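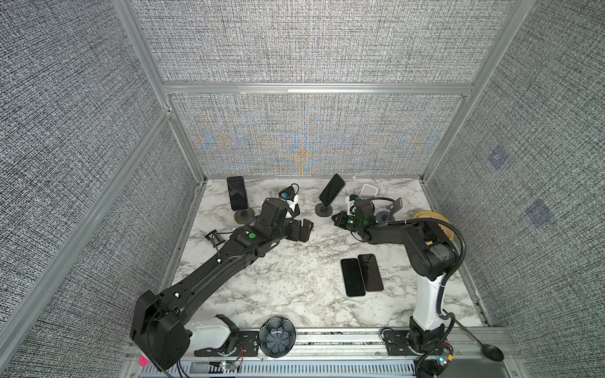 The Second Arm
15 Sep 2023
by Soo-ah Woo

The budget form had 11 boxes and Ikeda had filled in ten. The last one said "Justify quantity".

"Why two arms?" asked the woman from Bevari, who had come up from Dultbridge to say no in person.

"One to hold the phone," said Ikeda, "and one to put it in the stand."

"I do that with one hand."

"You cost more."

She wrote this down - he hoped as a joke. Then she looked at the tabletop. "And the marble?"

"Marble pattern."

"Is there a plain pattern?"

"It was 16 pounds extra."

She turned a page. In December she had refused Crăciun a kettle, and Crăciun had gone to work for Bruleck, where there were said to be 5 kettles.

"I can approve one and a half," she said.

Ikeda picked up his pen, crossed out "2 arms" and wrote "1 pair".

She signed it before lunch.

Comments (2)

marrowfat: Our finance lot would have asked for the half back.

Jen_T: More Crăciun please. Did he ever get his tea?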